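Der Antrag hatte acht Seiten, und auf Seite drei stand schon die Zahl, an der alles hing: 3506 Euro. Die hatte ich mir nicht ausgedacht, die kam aus dem Angebot von Dimico, samt Versand nach Plasitz und einem Posten namens »Kleinmaterial«, den ich inzwischen für die ehrlichste Zeile auf jeder Rechnung halte. Alles, was man vergessen hat, heißt Kleinmaterial.

Ich war damals für die Beschaffung zuständig. Das klingt nach Büro mit Tür, aber ich hatte einen Tisch im Flur und einen Ordner, auf dem noch »Weihnachtsfeier« stand. Wir wollten Robotern beibringen, Möbel zu bedienen. Schranktüren, Schubladen, Fächer, alles, was in einer Wohnung herumsteht und klemmt. Dafür brauchten wir zwei Handgreifer mit Markerwürfeln, Kabel, Rechenzeit und eben Möbel. Für die Greifer gab es ein Formular. Für Möbel gab es auch ein Formular, aber das war für Bürostühle!

Also rief ich bei Hutchins an, unserer Verwaltung, und fragte, unter welcher Kostenstelle ich einen Schrank beantragen soll.

»Aktenschrank?«, fragte die Stimme.

»Nein, so einen mit Glas in der Tür.«

»Für Akten?«

»Zum Auf- und Zumachen.«

Danach war es eine Weile still in der Leitung, und dann bekam ich den Rat, das unter Prüfmittel einzutragen. Prüfmittel! Da standen sonst Waagen und Messschieber. Ich trug also ein: Prüfmittel, 1 Stück, Schrank, weiß. Im Feld »Kalibrierintervall« machte ich einen Strich und hoffte das Beste.

Das Komische am Planen ist ja, dass man sich über die großen Sachen viel weniger den Kopf zerbricht als über die kleinen. Über die Greifer haben wir einmal geredet, an einem Nachmittag im August, bei offenem Fenster, und dann waren sie beschlossen. Über den Schrank haben wir wochenlang gestritten. Sollte er schlicht sein, ein Kasten mit Griffleiste, wie ihn jeder hat? Das war billiger und passte in jede Tabelle. Oder sollte er so sein wie der von meiner Großmutter, mit Schwüngen an jeder Kante und einem Knauf, den man erst mal suchen muss? Ich war für die Schwünge. Ich hatte dafür auch ein Argument (sinngemäß: die Welt besteht aus Großmutterschränken), und ich habe es so oft vorgetragen, bis die anderen lieber zustimmten, als es noch einmal zu hören.

Gefunden habe ich ihn bei Fesard, einer Möbelhalle hinter dem Bahnhof, in der es nach Bohnerwachs und Bratwurst roch. Achthundert wollten sie haben. In Ziffern, auf einem Pappschild: 800, zweimal unterstrichen. Ich hatte im Plan genau diese Summe für »Möbel gesamt« stehen, also für den Schrank, einen Beistelltisch, die Anlieferung und das Tragen in den zweiten Raum. Ich habe gehandelt. Ich kann nicht handeln. Ich habe zwanzig Minuten lang sehr freundlich um den Schrank herumgestanden und am Ende 20 Euro Nachlass bekommen und eine Topfpflanze, die auf der Theke stand und wohl wegmusste.

Den Tisch habe ich dann von zu Hause mitgebracht. Der steht bis heute in keiner Inventarliste, und falls das jemand von Hutchins liest: Er war schon immer da.

Blieb das Tragen. Im Plan hieß es »bauseits«, ein wunderbares Wort, es bedeutet, dass man selber schuld ist. Wir haben den Schrank zu viert die Rampe hoch, um die Ecke und vor die Ziegelwand bugsiert, und ich habe dabei ununterbrochen »Vorsicht, Glas!« gerufen, bis mich jemand bat, doch lieber anzufassen. Mein Rücken hat das im Gegensatz zur Verwaltung sofort verbucht.

Und dann die Steckdosen. An die denkt man nie. Ich hatte Greifer, Schrank, Lieferung, Puffer, sogar einen Puffer für den Puffer, und keine einzige Zeile für Strom. In der Nähe der Wand gab es keine freie Dose mehr, also lief ich los und kaufte eine Steckerleiste, weiß, damit sie wenigstens zum Schrank passt. Bezahlt aus der Kaffeekasse, gebucht unter Kleinmaterial. Da war es endlich, das Kleinmaterial!

Am 19. November 2021 ging es los. Ich hatte im Raum nichts verloren, ich wollte nur sehen, wo das Geld hingekommen war, und blieb mit meinem Ordner an der Wand stehen. 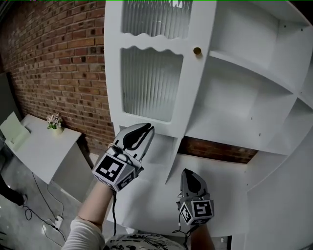 *Prüfmittel, 1 Stück, weiß, mit den beiden Greifern davor. Links die Pflanze von der Theke.*

Man stellt sich das ja größer vor. Ich jedenfalls hatte mir beim Ausfüllen der acht Seiten etwas mit Musik vorgestellt. Stattdessen war es so leise, dass ich meinen Ordner knarzen hörte. Zwei Greifer, ein Schrank mit halb offener Klappe, und ich rechnete im Kopf mit: der linke, der rechte, die Kabel, der Knauf. Der Knauf! Winzig, rund, aus Messing, neben dem geriffelten Glas. In keinem Angebot war er eigens aufgeführt, und ich war so stolz auf ihn, als hätte ich ihn selbst gedrechselt.

»Und?«, flüsterte ich. »Ist der gut?«

»Der ist furchtbar«, kam es zurück. »Überall diese Wellen.«

»Also gut?«

»Ja, sehr gut. Können wir noch einen kriegen?«

Ich habe den Ordner aufgeschlagen, gleich dort an der Wand, und nachgesehen, was übrig war. Der Puffer war weg. Der Puffer für den Puffer war auch weg, den hatte die Anlieferung gefressen. Unter »Sonstiges« stand noch der Nachlass von Fesard, die 20 Euro, die ich vergessen hatte auszutragen.

»Noch einen Schrank nicht«, sagte ich. »Aber eine Pflanze könnte ich besorgen.«

Am Montag darauf lag ein neues Formular auf meinem Tisch im Flur, noch leer. Jemand hatte mit Bleistift an den Rand geschrieben: *Kommode? Mit Schwüngen?* Ich habe einen Kaffee geholt, den Stift gespitzt und im ersten Feld »Prüfmittel« eingetragen.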